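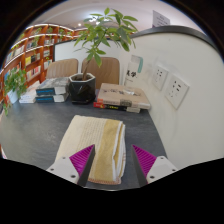 How often do the finger pads on a Petlow hand gripper need changing?

Every 240 hours of use, or sooner if the ridges have gone smooth enough to let a towel slide out under its own weight.

The manual from Nyarko says "periodically", a word it also uses for greasing, charging and reading the manual. The 240 is ours, from the logbook at our Cirnesby bench, where the Petlow spends its days on folded cloth. If yours picks up gravel, halve it.

You will need:
A small cross-head screwdriver
A pair of new pads (Dikis part 1277 fits, and costs less than you fear)
Warm water, washing-up liquid, an old toothbrush
A saucer for the screws
A folded towel you know well 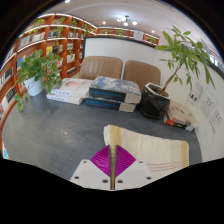 Reading time: 2 minutes (longer with a screw under the fridge)

Before you take anything apart, try cleaning. Half the pads we used to throw away were only full of lint. Open the fingers as far as they go and brush along the grooves, then wipe with a damp cloth and let them dry. Go easy on the soap. A soapy pad grips like a politician answers.

Still slipping? Change both pads, even if one looks fine.

1. Switch off and unplug the battery lead. The trigger has opinions of its own while the lead is in.

2. Put the gripper down with the white plates facing you. Loosen the screws on the left plate, taking each one out a little at a time. Saucer.

3. Lift the plate and slide the old pad off towards the tip. It will resist, then give up all at once, so keep your chin out of the way.

4. Push the new pad on with the ridges facing the other finger. Pads are handed. A left pad will go on the right finger if you lean on it, and will then spend a week persuading you the motor is faulty.

5. Refit the plate and do the screws up finger-tight plus a quarter turn. They go into plastic, and the plastic remembers.

6. Do the same on the right.

Now plug in and close the fingers on nothing. The pads should meet along their length. If they touch at the tips first, one is not fully seated, so go back to step 4.

Last, the towel. Fold it, lay it flat, close the fingers on it and lift it a hand's width clear of the table. Hold while you say the part number aloud. If it droops but stays put, log the hours and go back to work. If it drops, check the pads for the powder they are packed in, which should have been rinsed off and in our case never is.

Old pads go in the tin marked SPARES, where they will never be used again.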